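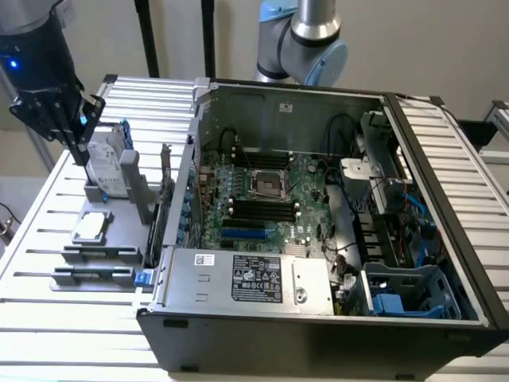
List Home | Archive | By Thread | By Author | Search
Previous message | Next message
Print this message | E-mail this message

Subject: Re: Order of work for a tower refit
From: Lakmal Akanda

Replying to the list as well, as two other people wrote to me off-list with much the same question.

> I have taken in an old office tower from the Hinora clear-out and want
> to put it back together with a different processor and a bigger hard
> drive. The board is staying in the case. I have the cooler off and the
> old chip out. Do I fit the drive first or the processor first? And do
> I need to take the power supply out to get at anything? The memory is
> out too and I don't remember which slots it was in. I have done
> laptops before but never one of these.

Processor first. Lay the case flat on its side with the open side up and leave it that way until the cooler is on. People try to do this with the tower standing and end up holding a chip against gravity with one finger.

Before you lift the new chip out of its tray, look into the socket with a good light. If it is the kind with pins in the socket, you want to see even rows. One pin leaning over is enough to stop the machine from starting. Don't blow on it with your mouth. Then open the bracket all the way, match the corner mark on the chip to the corner mark on the socket, and lower it straight down. It should sit flat with no pressing. If it doesn't, lift it off and look again. The lever will feel stiff when you close it and that is normal.

Memory next, while the cooler is still out of the way. On a board with a bank of slots on each side of the socket, the filling order matters more than it does on a small desktop board. Look for the numbers printed next to the slots, and check the inside of the side panel too, where office machines often have a diagram. If you can't find either one, search the part number on the board. I would not guess. My own machine beeped at me for a whole evening when I had two sticks in the wrong pair.

Then the paste and the cooler. A dab the size of a pea, cooler straight down, and turn the screws a little at a time, corner to opposite corner. Plug the fan in before you forget.

You do not need to take the power supply out. If it sits along the bottom edge of the case, as in a lot of these, it won't be in your way for the processor, the memory or the drive. Do read the label on it before you order anything. If yours says 600 watts you have plenty for one drive and a plain graphics card. Unplug it from the wall and hold the power button in for a few seconds before you start.

Drive last. For a 3.5-inch drive in a tray:

- Take the empty tray out of the bay and fit it around the drive on the table, not inside the case.
- Check that the connectors face the side where your cables come from. This sounds silly but a tray will often take a drive either way around.
- Slide it in until the latches click on both sides.
- Data cable first, then power. The data cable goes in straight. If you wiggle it you can crack the plastic tongue on the drive.

Keep the loose parts where you can see them. I put the chip in its tray and the drive on its own patch of table, both on the side of the case nearest the socket, so nothing has to be carried over the open board. A dropped screw under the motherboard can cost you an hour. Mine are in an egg carton, 4 to a cup, one cup for each thing I took off.

Tie the cables back when you are done, especially any that loop over the board. The long ones like to find the fan.

For the first start, leave the side off, connect only a keyboard and a screen, and go into the setup page. See that it shows the right processor and all the memory, and that it lists the drive. Let it sit on that page and watch the temperature. I like to see it level off under 50 C before I close up. If it keeps climbing, shut it down and look at the cooler – a missed screw is the usual cause.

On the person who asked about the Drarna trays: I have 2 spare ones, used, with the latches intact. They are free if you can pick them up in Pevside, or you can pay the postage. Write to me directly and not to the list, please. I don't have any of the screws.

Nanayakkara's old page on slot order used to be linked from the list notes and the link is dead. If anyone saved a copy, I would like to have it.

Lakmal

Previous message | Next message
Print this message | E-mail this message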